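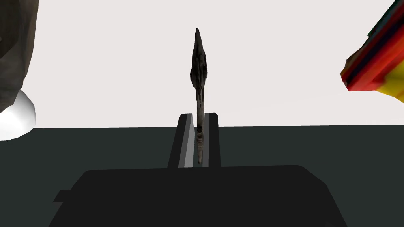
Gripper release fault: frequently asked questions
Last updated May 3, 2020

These answers cover the release fault reported on Juria simulation runs that use the Birnent parallel-jaw gripper model. They apply to anyone running the Vevulness scene library, including the cluttered table scenes. If your fault is with a physical gripper, use the hardware support page instead.

What is the release fault?

The controller reports that an object is held when it isn't. The grasp flag stays on, the arm carries on with its planned move, and the object is left behind in the scene, sometimes in mid-air. There is no error message in the standard log. Most people find out when the placing step fails, or when they look at the wrist view and see that the jaws are open.

Which versions are affected?

Juria release 3 and release 4, when used with the Birnent gripper model. Release 2 is not affected, as it works out the grasp flag in a different way. The fault has been seen on both Linux and Windows.

What causes it?

Two separate things, and you need both for the full fault to appear.

The first is the grasp flag. In release 3 we changed it so that it is set once, when both jaws first meet the object with enough force, and cleared only by an open command from the task script. If the jaws open for any other reason, such as a joint limit or a safety stop, the flag isn't cleared.

The second is the holding joint. To stop thin objects sliding about, the simulator adds a hidden joint between the object and the gripper while the flag is on. If the safety stop fires, that joint can be moved from the gripper to the world. Gravity is still switched off for the object, and it stays where it was.

How do I know if I have it?

Compare the jaw opening with the grasp flag. If the flag is on and the jaws are wider apart than the object, you have a false grasp. The wrist view is often the quickest check.
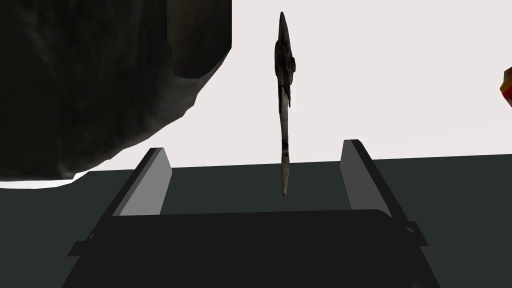

A false grasp is easiest to spot with long, thin objects, which have very little surface for the jaws to meet. Look at the lower end of the shaft as well as the top. With the fingers spread wide, a shaft that ends in the air between them and touches neither one has no visible means of support, whatever the flag says. Check that you can see the gap on both sides before you decide, as a narrow gap can be hard to make out from the wrist camera.

Why did the safety stop fire in the first place?

Usually because a jaw or the held object came too close to something else in the scene. The cluttered scenes place large objects near the grasping area, and the planner in release 3 leaves only a small margin. A tall object makes this worse, because the planner checks the gripper body and the jaws but not the full height of what is being held.

If your log has a line reading "stop: clearance", this is the cause. If it reads "stop: joint limit", the arm had reached the end of its travel and the surroundings had nothing to do with it.

Is this a safety problem?

Not in simulation. It becomes one if you copy a task script to a real arm and rely on the grasp flag as your only check. A real object won't hang in the air. It will fall, or it will slip and be thrown to one side as the arm moves off. Do not use the flag from release 3 or release 4 as an interlock on hardware.

Anyone who has already moved scripts across should stop using them until a separate check on jaw position has been added. Keep people out of the reach of the arm while you test the change.

Can I work around it without upgrading?

Yes. Add a check after each move that reads the jaw opening and compares it with the width stored when the grasp was made. If the opening has grown, clear the flag by hand and end the run as a failure. The steps are:

Open the task script and find the line that sets the grasp flag.
Store the jaw opening on the next line.
After every move command, read the opening again.
If it is larger than the stored value, call the clear function and stop the run.
Restart the scene before trying again. Do not carry on with the same scene.

The last step is needed even if the object looks all right. Clearing the flag does not always remove the hidden joint, and an object that is still fixed to the world can pull the arm off course when it is next grasped.

I turned off the holding joint. Is that enough?

No. The object will fall as it should, but the flag will still be wrong. Your results will still count a dropped object as held. Turning the joint off also makes thin objects slip more often, and you may see failures that have nothing to do with this fault.

Does it affect results I have already collected?

It may do. In our own check of the Jitaru test set, 22 runs had been marked as successful grasps when the jaws were open at the end. We have marked those runs as failed and put the corrected list in the downloads area. Runs that finished with a completed placing step are safe, as the placing step has its own contact check.

For your own data, run the checking script supplied with Jitaru. It reads the saved jaw positions and doesn't need the images. If you did not save jaw positions, you will have to look through the wrist views.

Can I just change the force threshold?

Raising it means that fewer weak grasps are accepted, and that may be useful for other reasons. It has no effect on this fault. The grasp can be perfectly good when it is made, and the flag goes wrong later.

When will it be fixed?

The corrected flag is in testing. It reads contact at every time step and is cleared as soon as either jaw loses the object. The clearance check on tall held objects is a bigger change and is planned for October. Until then, allow extra space above the gripper when you lay out a scene.

How do I report a case?

Send the log, the scene file and the task script through the support form. Please include the wrist views from just before and just after the stop if you have them. Leave the scene seed unchanged, or we won't be able to repeat the run. If you have edited the gripper model, say which parts, and attach the edited file.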